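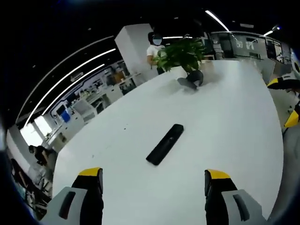
Glossy white tabletop with a potted plant near the far end.

Cleaning a gloss white table

Remove loose grit with a dry microfiber cloth before any liquid touches the surface. Mix 2 drops of dish soap into 3 cups of lukewarm water, wring the cloth out well and wipe in straight, overlapping passes. 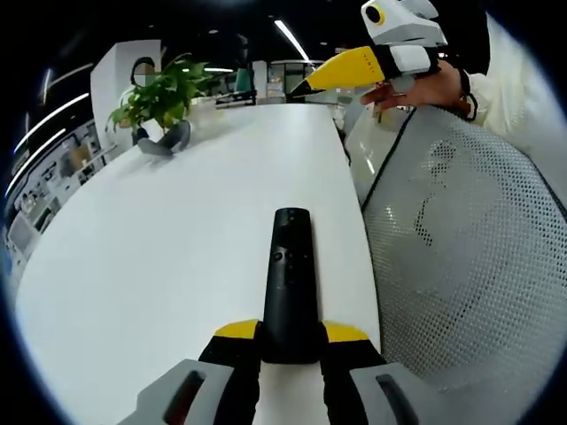
Remote controls are wiped separately. Take the batteries out, dampen a cloth with isopropyl alcohol and clean around the buttons. Let dry 2 minutes. Lift plant pots and dry the tabletop under them.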